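Recording a two-arm folding task by remote control
Tawhiri bench notes, part 2: crumpled garments 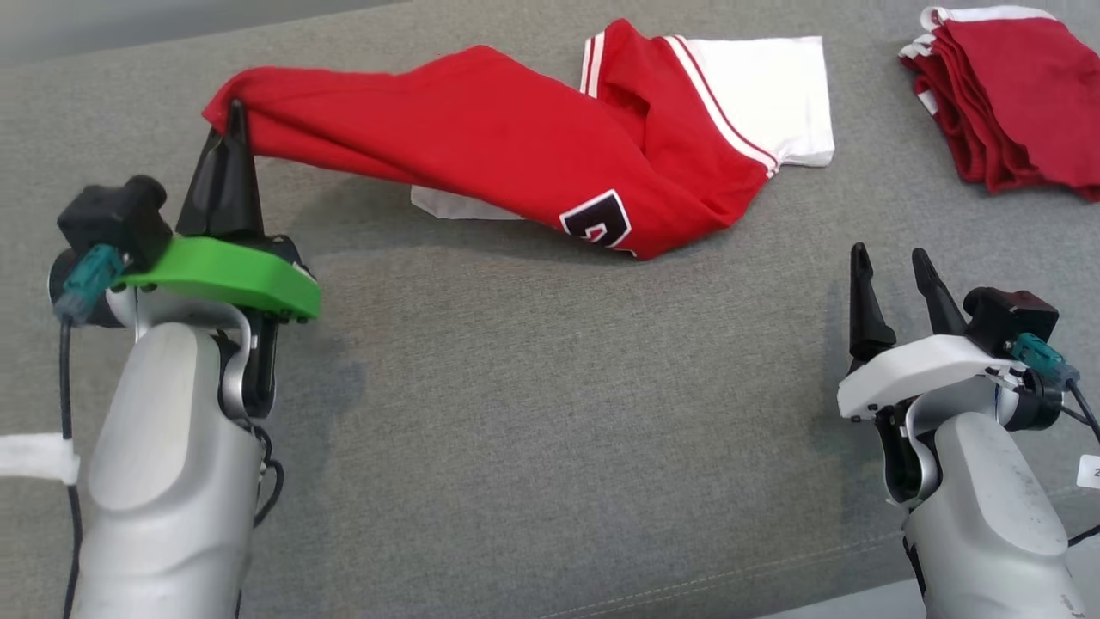
Left gripper on the end of a crumpled red garment, right gripper open, folded stack at the upper right.

Before you start

You need both follower arms powered, the hand controllers paired, and the wrist cameras streaming. Check that each camera plug is fully seated. A plug that is half out will still give a live preview, but it drops out once the wrist turns past its midpoint.

Run the Ellia calibration script if the arms have been switched off overnight. It takes 2 minutes and leaves both arms in the rest pose.

Setting the garment

Pick up the garment by any point, hold it at elbow height over the work surface and let go. Do not tidy it. Demonstrations that begin from a half-flat shirt are of little use for training the unfolding stage. Finished items go in the stack at the back, clear of the path of the right arm.

Recording

1. Press the left pedal to open an episode. Wait for the tone.
2. Bring one gripper down to a free end or a sleeve. Close on a single layer where you can. Closing force is set at 21 on the Skunov scale; leave it there for jersey and cotton.
3. Lift slowly until the cloth starts to hang. Keep the other gripper open and off the fabric until you have chosen the second grasp point.
4. Take the second grasp, then draw the arms apart until the cloth is taut. Stop when you see the wrist begin to give.
5. Lay the garment down, release both grippers and smooth outwards with closed fingers.
6. Fold sleeves in, then hem to collar. Move the item to the stack.
7. Return to the rest pose and press the right pedal.

If a grasp slips, carry on and regrasp within the same episode. Slips that are recovered are kept. If the garment leaves the work surface, discard the episode with a long press on the right pedal.

How many to record

A first usable policy for one garment type needed around 200 episodes. The current set has 500, recorded by Coralie Tomoana and Luzius Kofler in March. Change operator at each break and enter your initials in the session log, as hand speed differs a good deal between people.

Known faults

Gripper closes but does not hold: finger tips worn, replace the pair.
Arm lags behind the controller: restart the bridge process, then recalibrate.
Episode saved with one camera missing: delete it. The loader does not skip it.

Contact: Digby Brunton, Pirstead Robotics Workshop | © Pirstead | Back to top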